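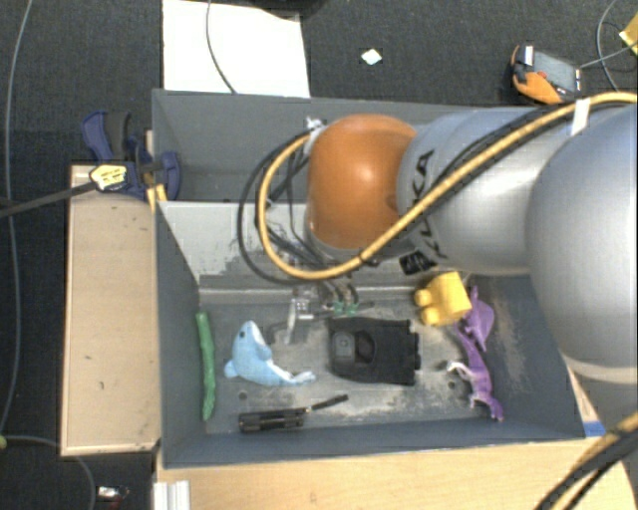
Section 4: Running the bin-picking demonstration on an open day

Visitors love this one! It is the demonstration people come back to after they have done the rest of the hall, often with a friend in tow, and it is great fun to run. This section assumes that the cell has been set up and tested as in Section 3 and that the person at the controls has had the full operator training. If you are new to the Katix cell, please watch at least one complete session before running your own.

4.1 What visitors will see

The arm picks a mixed lot of objects out of one compartment of the bin and moves them over the divider into the other. When the first compartment is empty, it turns round and does it all again the other way. There is no fixed order. The software looks at what is there, ranks the possible grasps and goes for the best, so two runs with the same toys can look completely different. Do point this out, as most people assume the moves have been recorded beforehand.

4.2 Choosing the objects

1. Start with five or six objects on the floor of one compartment. Up to 15 will work, but a crowded bin hides the interesting decisions.

2. Mix soft and hard things. A plush dolphin next to a stiff black tool makes a lovely pair, and visitors start guessing straight away which one will be harder.

3. Include something long and thin and lay it along a side wall. Wall picks are the most exciting moments of the whole session.

4. Use plenty of colour. Bright yellow and purple toys show up well from the back row against the grey bin.

5. Check each object against the weight list in Appendix B.

Caution: Do not put in glass, liquids, food or anything with a loose battery. Do not accept objects handed over by visitors, however nicely they ask. (Children will offer you their shoes.)

4.3 Before the doors open

1. Check that the bin is clamped and does not shift when you push it firmly with one hand.

2. Follow the arm cables from the wrist back along the arm. They should have enough slack for the wrist to turn without pulling, and no loop should hang low enough to catch the bin wall.

3. Look at the gripper fingers. Replace any that are cracked or bent (Section 7).

4. Walk round the cell and make sure that floor cables are well away from the places where visitors will stand.

5. Test the emergency stop. Release it, reset the cell and test it again.

6. Run one full transfer in each direction at demonstration speed.

Note: Scuffs and scratches on the bin floor and divider are normal wear and do not affect picking. Our Henriques site has logged more than 2,000 picks on one bin and it still works perfectly well.

4.4 Running the session

1. Bring the group in, 16 people at most, and ask them to stay behind the line.

2. Say what the arm is going to do, then start the program. Keep the talk short. People want to see it move!

3. Leave the first few picks without comment, then ask the group which object they think will be next.

4. If a pick fails, let the arm try again. A dropped toy gets a bigger cheer than a clean lift, and the second attempt is a good time to talk about how the next grasp is chosen.

5. If the same object fails three times, pause the program, press the emergency stop, and only then reach in to move it.

6. Finish when the compartment is empty, or after 7 minutes if the group is getting restless.

Caution: Never reach into the bin while the program is paused but the drives are still on. A paused arm can start moving without warning.

4.5 Between groups

Put the objects back in a new arrangement. Turn the soft ones over, swap the corners, lean one thing on another. The Fevberg team keeps a spare box of toys under the desk and changes two of them every hour, which also keeps the operators on their toes.

Write down any stops on the session sheet, with the time and the object involved. For gripper faults go to Section 7; for anything else, ring the Binard support desk before restarting.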